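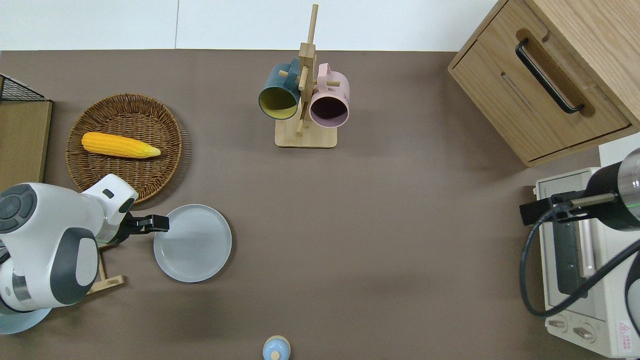 The Skukenora workshop opened its doors on Thursday to anybody in Broditz who wanted to see a kitchen run by machinery, and 122 people signed the book, which is a better turnout than the last two council elections can claim between them. The book was by the door, next to the biscuits. The biscuits went first.

It was the first open day since the firm moved into the old Aerts building behind the bus station. Visitors went in by the side entrance, eight at a time, and were asked to stay behind a strip of yellow tape on the floor. A boy of perhaps six treated the tape as a balance beam and was spoken to twice.

The two arms on show work as a pair under a control program called Dater, which the company has been writing for longer than it planned to. Their job for the afternoon was crockery and general tidying, taken at a pace that anyone who has asked a teenager to do the same will recognise. Each session lasted long enough for a short talk, a demonstration and questions, and most of the questions came during the talk.

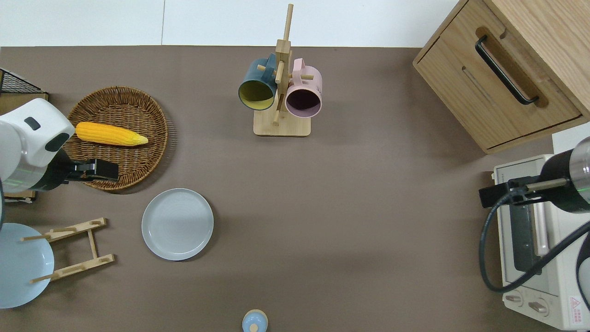 Noemí Medrano, who gave the talk, has a good line in patience. She explained that moving a plate is hard for a machine, that plates are thin and flat and give it very little to get hold of, and that a person does it without thinking while also arguing with someone in the next room. There was a murmur of agreement at this from the married couples.

She was asked whether the arms could cook. They could not. She was asked whether they could iron. They could not do that either, and a woman near the front put her coat back on.

What they can do, according to Ms Medrano, is be told where things belong and then be left to work out how to get them there. The workshop changes the arrangement between sessions so that the program can't simply learn one table by heart. The four o'clock group had been promised a fresh layout and got one, along with a wait while somebody looked for an extension lead. A retired bus driver used the time to explain to the rest of us how the building's heating used to work.
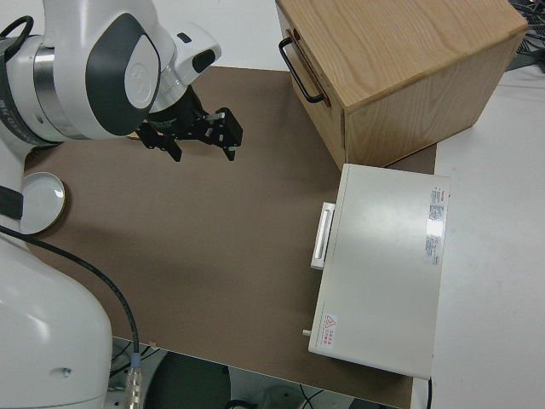 **Floor Maes**
*Local news reporter*

The money question came up in every session I sat through, and I sat through two. The arms themselves are bought in. The firm wouldn't say for how much, though a man in a cycling helmet offered a guess and was told, very politely, that he should add to it. The program is the part made in Broditz, and it is the program Skukenora hopes to sell, first to canteens and care homes, where there is always a great deal of washing-up and never quite enough people willing to do it.

Not everyone was won over. One visitor, a cook at a primary school, said she gets through 2000 plates in a good week and would like to see the arms try it on a day with custard. Ms Medrano wrote this down. She seemed to mean it.

There was also some feeling about jobs, put quietly and answered at length. The short version is that the company doesn't expect to replace anybody in the near future, and after an hour of watching I was prepared to believe it.
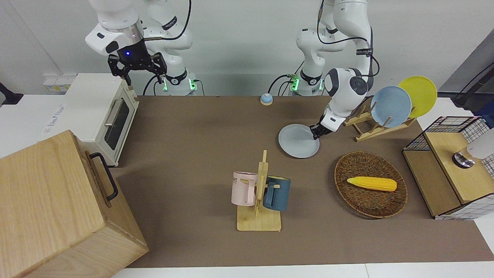 Manners were what I had come to look at, having been promised on the poster that the machines were "safe and considerate in shared spaces". It's a large claim for a kitchen, where I have known blood relations fall out over a tea towel. In fairness, the two arms do give each other room. With one gripper down on the mat, holding a light blue plate by its rim, the other was up over the toaster oven with nothing in its fingers, and I have stood in much the same attitude in my own kitchen while somebody else got on with the dishes. The mugs stayed on their pegs. The corn in the basket is a toy, which disappointed a small girl who had been asking about lunch.

Applause broke out once, in the second of my sessions, and then stopped because people weren't sure the thing had finished. Ms Medrano said that clapping was fine at any point and that the arms couldn't hear it.

Skukenora says it would like to hold another open day, with a longer slot for each group and a separate hour for schools. Anyone who left a grey umbrella by the side entrance can collect it from the front desk. The firm also asks whoever borrowed the pen from the visitors' book to bring it back.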